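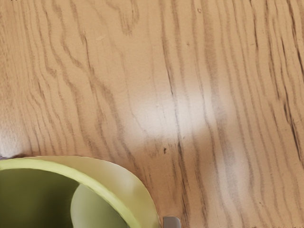

The wrist view in the simulator, with the green cup in the corner and rather a lot of table.

Jan 12, 2020

I promised myself over the holidays that I would write up the table business before I forgot how it went, and as the rain has put paid to the walk I had planned, I have a pot of tea and no excuse left.

Those of you who have been reading since September will remember that I have been building a little perception and control stack called Kravets in my spare evenings. The idea is simple enough to say. A camera looks down from the wrist, a piece of software decides where the cup is, and another piece decides how the arm should move to get its fingers either side of the rim. I run it all in simulation because it is cheap and quiet and I can leave it going while I cook. The renderer is one I put together on top of Masix, a library I have grumbled about here before and have since become very fond of (sorry, Masix).

For most of the autumn my simulated table was a flat beige rectangle. The cup finder was marvellous on it! I had a score I was proud of and I told everybody, including my dentist. Then I swapped the beige for a proper oak texture, with all those long wavy lines and the dark streaks down the right, and put a decent lamp in so that the varnish caught the light. Out of 1750 test views, the finder now put the cup in the wrong place in 804 of them. I read that number several times and then went and did the washing up.

I had assumed that the grain would be the trouble, and I spent an embarrassing number of evenings on that theory. I blurred the picture before looking for edges. I threw away any edge that was too straight, and then any edge that was too wiggly, which left me with hardly any edges at all. Grain does a very good impression of the side of a cup if you only look at it through a small enough window, and the looping bits up in the left corner are the worst, as they curve round almost exactly as a rim would. All of that helped a bit. It brought the failures down far enough to keep me hopeful and not far enough to be any use.

It was Areeba Kakakhel who set me straight. She works on planning at Ivness and very kindly lets me ring her with questions that are well beneath her. I sent over a handful of the worst views and she rang back inside the hour to ask why my colour step was so keen on the glare. I said it wasn't. She said to go and plot it, so I plotted it, and there it was, a great soft blob of confidence sitting on the pale patch near the middle of the table, with the real cup down in the corner getting hardly a look in.

What I had done, months ago, was normalise every view by its brightest region. On flat beige that was harmless. With a washed-out patch on the varnish it squashed everything else down, and a pale green rim against honey-coloured wood has little enough contrast to begin with. The segmenter then went looking for something smooth and bright with a soft outline, and the glare was exactly that. Poor thing, it was only doing as it was told.

The fix took an evening. I now work mostly on hue and leave brightness to one side until the end, and any region where the colour has nearly bleached out is marked as unknown, so the tracker carries its last guess across it without trying to be clever. I also train with the lamp in 15 different positions, where before I had one. Failures on the same test views are now low enough that I can look at each of them by hand, and they are nearly all ones like the picture up top, where most of the cup is out of view and there is only an arc of rim to go on.

Those partial views are my next job, and they matter more than you might think, as the last stretch of an approach is just when the cup slides off towards the edge and the fingertip comes in beside it. At present the controller is fed a cup centre, even when the centre is a wild guess. Areeba thinks I should stop asking for a centre at all up close and fit the arc directly, then steer by the gap between rim and finger. I think she is right, but it means pulling apart the interface I was so pleased with in September, so I have been finding other things to tidy first. I have renamed three folders.

I did also try the Clandlow plug-in that a couple of you recommended for making textures. It is lovely, and I lost a whole afternoon to marble. No marble yet in the tests, though. I want the oak sorted out before I give myself something else to be beaten by.

If anyone has fitted ellipses to very short arcs and come away happy, please do leave a comment and tell me what you used. My first attempt thinks the cup is the size of a paddling pool.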